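3. The club and its stirring project

3.1 Setting

The work described in this section was done by an after-school robotics club at Ridgeway, a secondary school in Vornville. The club meets in a design and technology room that it shares with the textiles classes, so everything has to be packed away by half past five. Pupils are aged between thirteen and seventeen, and most join with no background in robotics at all. A few have written small games at home. One had taken apart a washing machine, with permission, and was keen to tell us so.

The club was given the long-term loan of a single robot arm through the Zendier outreach scheme in April. Until then it had run on wheeled kits, and the pupils were very good with them: they could follow lines, dodge walls and push a ball into a goal. An arm is a different beast, and we were delighted by how quickly they saw this for themselves. In the first session the pupils made a wish list of things the arm should do. Making drinks came top by a wide margin. After some lively discussion, the club settled on one part of that job, stirring, and stuck with it for two terms.

3.2 Why stirring

We had expected to steer the pupils towards stacking or sorting, which are the usual first tasks in the teaching literature. Stirring was their idea, and it proved a wonderful choice for teaching. It is easy to explain to a parent in one sentence. It also hides a surprising amount of difficulty. The tool has to be held firmly, at a slant, and its tip has to travel in a path that the pupil cannot see once it is under the surface. The wall of the mug is always close. Push too hard against it and the mug slides; stay too far from it and nothing much gets mixed.

The pupils met all of these problems in their own words well before we gave them ours. "It's drawing a circle but the spoon isn't" was how one thirteen-year-old described the offset between the wrist and the tip of the tool, and the phrase stayed in use for the rest of the year. When we came to teach tool frames properly, in the second term, we simply wrote her sentence on the board and worked outwards from it.

3.3 How sessions were run

Pupils worked in groups of three, with one driving the arm, one watching the mug and one keeping the logbook. Roles changed after every 6 attempts. An attempt began with the utensil already in the gripper and ended when the driver lifted it clear, or when the watcher called a stop. We asked the watchers to call a stop whenever they felt like it, with no need to explain, and we never overruled them. Each group was given up to 70 minutes with the arm per session — the rest of the time went on planning, arguing and writing up.

Early practice was done with an empty mug and then with dry rice. Liquid came later, and only after a group had shown us a full set of attempts in which the mug stayed where it had been put. Getting to liquid became a real badge of honour. Wooden blocks from the club's stacking exercises were also used at the same table, and groups were free to switch to them if they wanted a break from stirring. Figure 3 shows the arm at work on the stirring task.
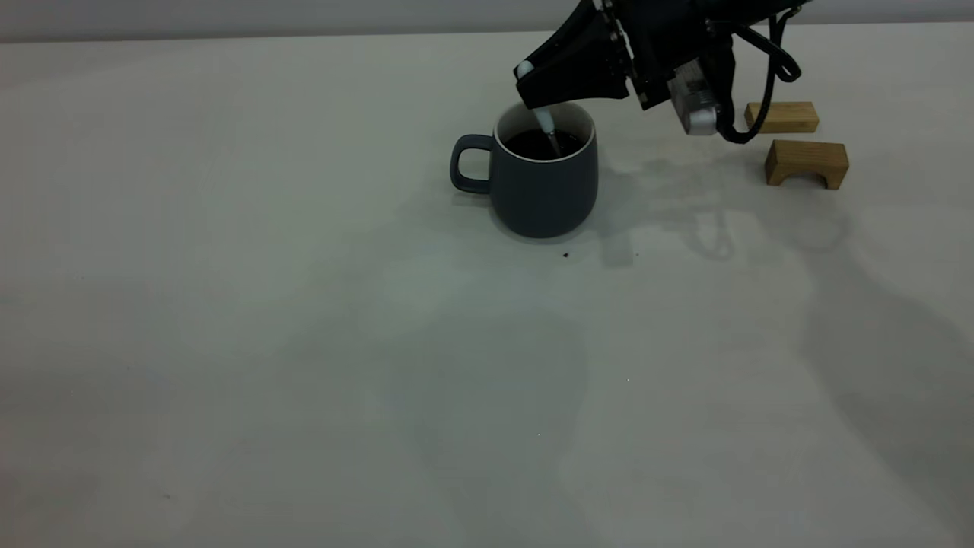 Figure 3. The stirring task with dark liquid in the mug. The white utensil is held at a slant in the gripper, and two of the wooden blocks lie on the tabletop to the right of the arm.

3.4 What the logbooks show

Across the two terms the groups logged 200 attempts. Of these, 61 were stopped early by the watcher. We read every entry, and the most striking thing about them is how the reasons for stopping changed. In the first weeks the notes are short and a little nervous ("too fast", "didn't like it"). By the end of the second term they read like proper fault reports. One group noted that the grip had slipped slightly and that the tip was now "lower than we think it is", then went back and worked out by how much.

The pupils also began to disagree about what counted as good stirring, which pleased us greatly. Some wanted a wide, slow circle. Others argued for a back-and-forth path, on the grounds that it was easier to programme and easier to check by eye. Lyle Castellanos, the teacher who runs the club, let both camps carry on and asked each to design a test the other would accept as fair. They came up with a pinch of cocoa powder dropped on the surface and a stopwatch. It was a rough measure, and the results were too scattered for us to report as a finding, but the pupils had invented a shared test from scratch and defended it well.

Not everything went smoothly. Two groups lost most of a session to a loose fitting on the gripper, and the logbooks from the week before the school play are nearly blank. Younger pupils tended to give up the driving role too readily when paired with older ones, even with the fixed rota. We return to this point in Section 5, where we compare the Ridgeway logbooks with those kept by the Ikusham club, whose groups were arranged by year.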